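The Long Way Down to Breakfast

A weekend in Bidport, where the guesthouses still leave the porch light on

By the time the ferry road drops down out of the pines and you get your first look at Bidport, you will have been in the car longer than you planned, and you will probably be hungry, and I would like to tell you right now that it's going to be fine. There is a bakery. There is a bench outside the bakery. And there is, if you have called ahead, a bed made up for you in one of the tall narrow houses on the harbor side, with a quilt on it that somebody's aunt sewed and a window that has to be propped open with a stick.

I have been coming here since before I had gray hair, at first with a tent and a bad attitude toward rain, and then, when the tent finally gave out, as a paying guest in other people's homes. I've stayed in most of them by now. The town has 468 year-round residents, according to the board by the post office, and in June it feels as if every one of them has a spare room and an opinion about how you ought to take your eggs.

My usual place is the Manska, a yellow house three doors up from the fish stairs. It takes its name from a boat, and the boat took its name from a song, and if you ask about the song at the wrong moment you will hear all of the verses. There are 5 rooms, numbered one through six with no four, and the best of them is at the very top, up a staircase so steep that it has a rope instead of a banister. Pack light. I say this every year to whoever is traveling with me, and every year I am the one standing at the bottom with two bags and a box of books, wondering whether I really need the books.

What you get for the climb is the view. The whole harbor is down there, with the gulls and the moored boats and the long low hump of Sallside across the water, turning pink in the evening and then a sort of dusty blue. The room itself is about as big as a generous closet. It has a bed, a chair, a washstand, and a shelf of swollen paperbacks left behind by earlier guests, most of them mysteries and at least one of them missing its last chapter, which I found out at midnight.

Breakfast at the Manska is served at eight in the front room, and I mean at eight. You come down and sit at the one big table with whoever else is staying, and for a minute everybody is shy, and then the bread arrives. It's a dark, sour, slightly sticky loaf, sliced thick, and it comes with butter and smoked fish and a jam made of something that grows on the headland. I have asked what the berry is and been given three different names for it. There is porridge too, and you should have some, especially if you mean to walk to Sallside.

And you should mean to walk to Sallside. The path starts behind the boatyard and follows the shore the whole way around the bay, through beach grass and then through a birch wood and then, for one slightly alarming stretch, along the top of an old sea wall with water on both sides. Go on a falling tide. I once went on a rising one, feeling clever, and came home in wet socks, carrying my shoes. At the far end is a village of maybe two dozen roofs, a chapel that's generally unlocked, and a tea garden called Sundaram, where the cardamom buns are as big as your hand and the tables sit under apple trees. You can get a ride back on the little launch if your feet have had enough, as mine generally have. It runs at 2 in the afternoon and again at five, and it does not wait, so keep an eye on your bun.

Now, a guesthouse town is a working town, whatever the brochures like to suggest, and I've grown fond of that side of it. Early in the morning the laundry van goes from door to door. The man who tunes the chapel organ also fixes the boilers. Back in the hills behind Bidport there is a quarry that supplied the stone for the harbor steps, and if you sit on those steps with your coffee you can see the chisel marks, worn soft in the middle where people walk and still sharp out at the edges. On my last visit I spent most of a morning sitting there doing nothing else at all, and I can't think of a better use I made of the trip.
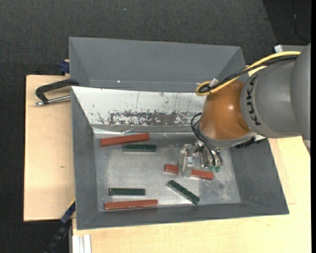

Choosing a room is the part people fret over, and I get more letters about it than about anything else in this column. Harbor side or hill side? Shared bath or private? Do I want to hear the boats? I used to answer these at great length, and I'm sorry to everyone who received one of those answers. These days I tell people to lay out the few things they care about, spread out, like those three red bars and three green ones on the floor of their big gray bin, so that you can get hold of one without disturbing the rest. If quiet is what you're after, go up the hill. If you want the water, take the harbor and bring earplugs for the gulls. If it's the breakfast, well, you know where I stand.

A few practical matters before I let you go. Most of the houses want cash, and the bank machine outside the ferry office has moods, so bring some with you. Rooms for June are spoken for by the end of winter, though it never hurts to call, and a call does much better than a letter. Sheets and towels are included nearly everywhere, but the towels are small. If you bring a dog, say so. The Manska takes dogs on the ground floor only, on account of the rope.

There's a jar in the front hall for the harbor steps, which need repointing every so often, and a hand-lettered card beside it says that the fund has just passed 1,000. I put in what I had in my coat pocket on the way out, including a launch token I found later that I'd been meaning to use. I suppose I'll have to go back and ask for it.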